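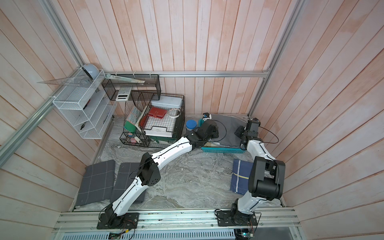

Pale pinkish-white vertical planks around a gray-and-white marbled work surface.

Interior Finishes > Wood Washes & Stains > Water-Based

Golob Wood Wash

We get a little carried away talking about this one, so bear with us! Golob is a water-based wash for bare interior wood. It puts a thin veil of color on the boards and lets the grain keep showing through, so a pine wall still looks like pine when you're finished, only softer and quieter and (to our eyes) a whole lot nicer to have breakfast next to.

We mix it at our Grevbridge shop in small batches, and we've been fiddling with the recipe for years. The old version was lovely but it dried so fast that anyone doing a tall wall had to practically run up and down the ladder. The current one stays open long enough to work a full-height board from top to bottom, brush it out, stand back, decide you don't like that one patch near the outlet, and go fix it.

What it goes on

Pine, spruce, fir, poplar, ash, birch and oak all take it well. Plank walls, ceilings, wainscot, stair sides, the backs of bookcases, closet interiors, window trim. It's wonderful on tongue and groove because it's thin enough to run down into the joints without leaving a bead of paint sitting in there.

Cedar and redwood are trickier. Both have tannins that can come up through a pale color and turn it tea-brown, sometimes weeks later. If that's what you have, use our clear blocking coat first and do a test board. Oak can do a bit of this too, mostly around knots and mostly in the lighter colors.

It won't go over paint, varnish, oil or wax. The wash needs to get into the wood. Sand back to bare boards, and then flick some water on the wall with your fingers. If the drops soak in and darken the wood, you're good. If they sit up in beads, there's still finish in there and you have more sanding to do. Sorry!

The colors

There are six, and we resisted making more because six is as many as we can keep properly in stock.

Sostier is the one most people come for. It's white with a small amount of warm pink in it, and on pine it brings out the orange in the grain in the gentlest way. In morning light it looks nearly white. By lamplight it goes quite rosy, so look at your sample in the evening before you commit to a bedroom.

Zirkside is a cool gray with a touch of green. It was made for a drafty boathouse ceiling and we liked it so much we put it in the range. Terrific on oak.

Chalk is our plainest white, with no pink and no yellow. Use this if you want to knock the yellow out of new pine.

Oat is a pale tan for people who like wood the color it already is and just want it to stop getting darker.

Slate Blue is soft and a little smoky. One coat is a hint, two coats is a color.

Soot is the dark one. It's a brownish black that looks fantastic on ash, where the grain is so open that you get these long pale lines running through it.

All six mix with each other. Half Sostier and half Oat is a favorite around the shop and really ought to have its own name by now.

How far a can goes

A quart covers 100 square feet of smooth, planed softwood in one coat. Rough-sawn boards drink a lot more, and so does anything old and dry, so buy extra for barn wood. For a pale color on new pine we like 2 coats. Soot often looks finished after the first.

Please mix all your cans together in one bucket before starting a big wall. We match our batches carefully, but the wash is so sheer that even a tiny shift can show where one can ended and the next one started, and it always seems to land at eye level.

Putting it on

Sand with the grain, medium paper and then fine, and vacuum the dust out of the joints. A tack cloth is good. Skip the damp rag, which raises the grain and leaves you sanding all over again.

Stir the can slowly from the bottom. The pigment is heavy and settles into a sort of pudding, and if you don't get it all up, your first boards will be pale and your last ones will be startling. Stir again every time you come back from a break.

Use a wide, soft synthetic brush. Do one or two boards at a time, full length, and keep going to the end of the board before you stop. Brush the wash on, wait a minute or so, then draw the almost-dry brush down the whole length in one stroke. That last stroke does most of the work. A lint-free rag gives a thinner, cloudier look, which is beautiful on ceilings (wear a hat).

Rollers aren't great here. They leave a stipple that's hard to brush out, and they throw a fine mist all over your glasses. If you have a really large area, roll it on and have a second person following right behind with a brush.

Leave it overnight before the second coat. It will feel dry to the touch well before that, and a second coat put on too early can lift the first in patches.

Topcoat or no topcoat?

On a ceiling or a bedroom wall, you can leave the wash as it is. It dries dead flat and feels like bare wood under your hand, and we love it like that.

Kitchens, mudrooms, hallways and anywhere near a sink should have our clear matte topcoat. With the topcoat on, our scrub panels went through 2,000 wet passes with a nylon brush and the color held. Without it, you'll get a polished spot around every light switch within a few months. The topcoat deepens the darker colors slightly. On Sostier and Chalk we can barely see a change.

Don't use an oil-based varnish over the pale colors. It yellows, and you'll have spent a weekend making your walls white only to turn them back to honey.

Living with it

Dust with a dry cloth or the brush end of the vacuum. For marks, use a soft sponge and plain water with a drop of dish soap, wiping along the grain. Melamine sponges will take the finish right off.

Scratches are easy, which is one of the nicest things about a wash. Sand the spot lightly, dab on a bit of leftover color with a rag, feather it out along the board and let it dry. Save some in a jar with a tight lid and write the color and the room on it. It keeps for two years if it doesn't freeze, so the garage is a bad place for it in most of the country.

Sample boards

Screens are hopeless at showing sheer colors, so we brush out real boards by hand on planed pine and send those. We've made 1,676 of them so far and there is a permanent stripe of Soot along the sample bench to prove it. Each board has one coat at the top and two coats below, with the topcoat on the left half, so you can see all four versions at once. Lean it upright against the wall you're planning to do. Color looks different lying flat on a table.

If your own wood is something unusual, send us an offcut and we'll brush the color onto that and mail it back. Reclaimed boards especially, we really enjoy those.

Details

Sizes: quart, gallon
Base: water
Finish: flat
Cleanup: soap and warm water, right away
Use: interior wood only
Application temperature: a normal heated room; don't apply in an unheated building in winter
Storage: keep from freezing
Ships from: Grevbridge

Slate Blue gallons are out of stock until March. Quarts are on the shelf, and sample boards are available in all six colors.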